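### 4.2 Cutting paper, or trying to

I'll admit I picked the paper cutter because I thought it would be easy. Every office has one, a ten-year-old can use it, and the job is over in a few seconds. Put the sheet on the bed, keep it still, bring the handle down. Nilton Echeverri, who built most of the Huanca controller with me at Numham, bet me a lunch that we'd be stuck on it until November, and he got his lunch.
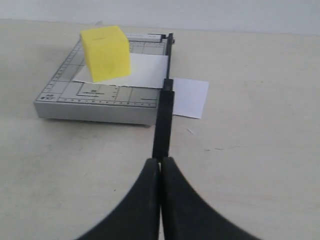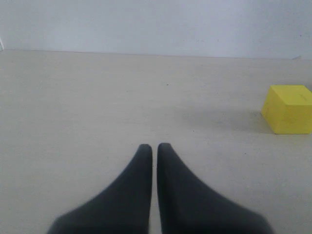
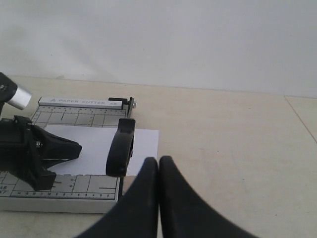 **Figure 3.** Wrist views from the paper-cutting task. First: the cutter with its handle lowered, the yellow cube on the sheet and a smaller cut piece to the right. Second: the fingers and the cube on the tabletop. Third: a sheet on the bed with the handle raised and a second gripper over the left side of the cutter.

We ran 100 attempts and scored each one in stages, as in Section 4.1. The handle came all the way down in 88 of them, which cheered us up enormously until we looked at the paper. Only 44 gave us a cut I'd be happy to hand to somebody, with a straight edge that ran the full length of the sheet. Most of the others were torn near the front, or the sheet had turned under the blade and come out on a slant.

So the big movement is more or less fine, and the trouble is with holding the paper. When I trim a sheet at my desk I lean on it with the flat of my hand and never think about it. Two narrow fingertips are a poor swap for a palm! If the second arm presses close to the blade, it gets in the way of the handle; if it presses further out, the sheet pivots around the tip as soon as the blade bites. We tried both and I can't say I like either.

The cube was Nilton's idea. It's a nice fat target that the policy from Milmont could already pick up and put down, and using it as a paperweight meant we didn't have to train anything new for the holding part. It does help with small sheets. It also gives the robot another object to keep track of, and from the wrist the cube slips to the side of the view very easily (the second view in Figure 3 shows how close to the edge it can sit). We now ask the arm to look for the cube again before every reach — slow, but it saved us a lot of grabbing at thin air.

Lining the sheet up is the other sore point. The bed has a perfectly good printed grid, and our policy makes no use of it. Alignment is learned from the demonstrations alone, so the sheet goes roughly where sheets went before. For scrap paper I don't mind. For anything with a margin on it, I'd do the job myself.

Could the robot take this chore off a busy print room yet? I'd say no, and I'd want 3 things fixed before I changed my mind: a wider contact for holding, some use of the ruler marks, and a check for torn edges before the next sheet goes in. The last is the easiest and we've started on it with the Imis edge detector, which I come back to in Section 5.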